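Recording your first set of demonstrations in the simulator

So you've got the simulator running, both arms load without errors and you're itching to teach them something. Great! This page covers gathering examples by hand (well, by controller) for the bar task, from a blank folder to a set you can train on. Plan on an afternoon for your first go. It gets a lot quicker, and to my mind it's the most fun part of the whole project.

What you need

A lab machine with the Vesitz workspace checked out, a pair of hand controllers, and space in your Nekau folder. Pull the latest version before you start. The August release changed how gripper opening is stored, and mixing old and new files will make a mess of your training run.

Step 1: Set up the task

Open the workspace, pick the bar task from the menu and press Reset. Do this a few times and watch what changes. The starting pose should be a little different each time, and if it's the same every time, the random seed is locked. Untick "Fixed seed" in the settings panel and reset again.

Now switch to the wrist view. Drive with this one up on your main monitor, even if the overview feels more comfortable. The wrist view is what the learner gets, and if you can't do the job from it, the learner will have a rough time too.

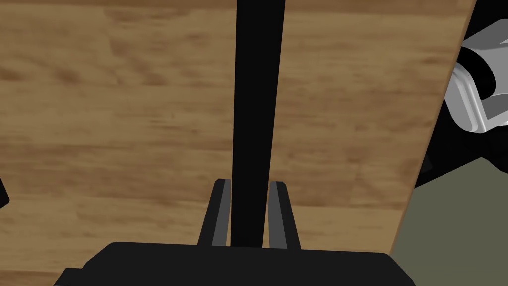 Robotics Club, Learning from Demonstration Team

With the wrist view up, your own two fingers rise from the bottom and the black rod runs straight up between them. When the gap on each side of the rod looks even, you're well lined up. If one gap closes up while the other grows, back off and straighten the wrist before you go any further. Keep an eye on the upper right as well, where grey and black robot hardware shows past the table edge. You want to know where that is before you swing anything sideways.

Step 2: Practise without recording

Do eight runs with the recorder off. Seriously, do them! Your first few will be jerky, and a learner will happily copy every wobble. Try closing the gripper slowly, then quickly, and see which you can repeat. Pick one and stick with it.

Step 3: Record

Press R to start, do the task, press R again to stop. Each press pair makes one episode. A few habits that help a lot:

Start moving within a second or so of pressing R. Long pauses at the beginning teach the arm to sit still.

Move at a steady, moderate pace. You don't have to be fast.

If you miss a grasp, back up and try again in the same episode. Recoveries are gold! Keep a good handful of them in the set.

If you knock things around badly, press X to throw the episode away, then reset.

Take a break when your wrists get sore. Tired driving shows up in the data.

How many do you need? My first set had 67 episodes and the trained arm was decent on easy starts and hopeless on the awkward ones. I went back and added more, mostly from starting poses near the edge of the table, which brought it to 78, and the difference was lovely to see. So variety first, then volume.

Step 4: Check what you've got

Open the Suvum viewer and play every episode back at double speed. You're looking for three problems: episodes that end before the task is finished, frozen wrist video, and gripper values that don't match what the fingers are doing. Delete the first two kinds. For the third, rerun the calibration script and look again, as it's usually the controller offset.

Label the keepers "clean" or "recovery" in the notes column. You'll be glad of those labels when you want to compare training runs.

Step 5: Hand it over

Copy the folder to the shared drive under your own name, with a short text file saying which release you used, who drove and anything odd you noticed. Then post the path on the team page so it can go in the training queue. Short on driving time? Two people can share a set, as long as the text file says who recorded which episodes.

If the recorder won't start, check that the drive isn't full, then restart the controller service. Still stuck? Come and find me on the bench by the window, or leave a note on the team page.

Thabiso Mabuza
Page last updated November 6, 2019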